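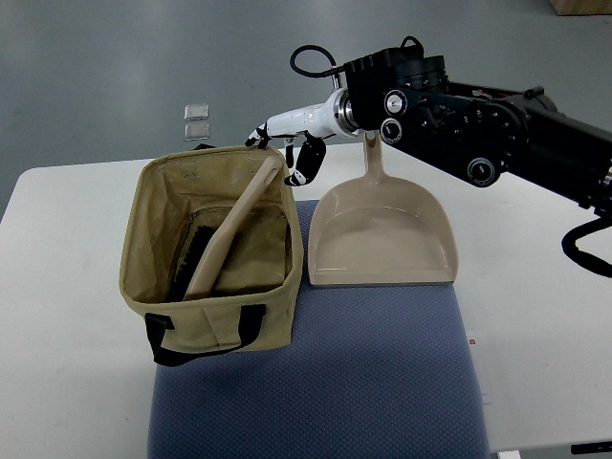

About us

Hi, and welcome to Plomusent! I'm the person who answers the emails, packs most of the orders, and writes everything on this website (so if you spot a typo, it's mine, and please tell me). We're a small shop in Mornstead that sells things for sweeping up, wiping down, and putting away. Dustpans, hand brushes, tote bags, dishcloths, pegs, that sort of thing. Nothing plugs in.

I get asked a lot how anybody ends up selling dustpans for a living. In my case it started with a rental apartment on Wallner Street that had wood floors, a shedding dog, and exactly one closet, which was already full of my coats. I had a big plastic broom set that lived behind the bathroom door and fell over every time someone took a shower. One January I got fed up, gave the broom set away, and bought a hand brush and a small dustpan from a hardware store that was closing down. I put them both in a canvas bag, hung the bag on the kitchen doorknob, and that was my whole cleaning closet for the next few years.

Friends kept asking where I got it. The hardware store was gone by then, so I started hunting for brushes I liked and selling them out of my front hall, 31 of them the first time. I thought they'd last me the year. They were gone before I'd finished writing the price tags, and I had to go back to the maker and sheepishly ask for more!

These days there are two of us, and a real stockroom with a real door (it sticks in the summer, but it's ours). We moved into the old print shop on the corner of Wekalach Lane, and the shop part opens straight onto the sidewalk. Last year we sent out 2,332 parcels, and 869 of those had a hand brush in them, which makes me happier than I can really explain. I love a hand brush. A big broom is great for a porch or a garage, but for crumbs under the toaster, potting soil on the windowsill, or the gritty stuff that collects along a baseboard, you want something short that you can get right down there with.

So what do we look for? Mostly I want a brush that feels good in the hand and a bag that doesn't flop over the second you let go of it. I have a real soft spot for a boxy, open-topped tote, the kind you can drop a brush into without fiddling with a zipper. You leave the end of the handle up near the rim, and you can grab it while you're holding a cup of coffee in your other hand. We like our dustpans plain, with a wide front and a slot in the handle so it can go on a hook if you're a hook person. I'm a bag person, myself. The other half of Plomusent is a hook person and we've agreed to disagree.

Color comes up more than you'd think. When I was first looking, everything was either fire-engine red or that hospital green, and I hid it all away when people came over. I lean toward beige and tan now, with a dark bristle, and I leave it out on purpose. My mother thinks beige is a terrible color for anything that touches dirt. She may be right, but a dustpan rinses off in the sink in no time, and a canvas bag gets turned inside out over the trash can and shaken hard. Go easy with the washing machine, though. I put a favorite bag through on hot once and it came out the size of a lunch sack.

We try everything at home before it goes in the shop, sometimes for months. That means our own kitchens are full of brushes that didn't make it (bristles that dropped, handles that rolled off the counter, one that smelled like a tire no matter what I did to it). It also means we're slow to add new things, and I'm okay with that. If you're waiting on something to come back in stock, write to me and I'll put your name in the notebook. There's a notebook. It's spiral bound and has coffee on it.

Orders go out of the stockroom in plain brown boxes with crumpled paper, and we reuse any box that's still in decent shape, so don't be surprised if yours has been somewhere before. If a thing turns up damaged, or you just don't get along with it, send it back and we'll swap it or refund you. A used brush is fine, we only ask that you knock the worst of it off outside first!

If you're near Mornstead, do come by. We're open most mornings and some afternoons, and the current hours are always taped to the door and listed on our contact page. You can pick things up, sweep a bit of our floor with them (please do, it needs it), and decide for yourself. Street parking is free on the Wekalach Lane side. Dogs are welcome, especially shedding ones.

Page last updated 17 May 2022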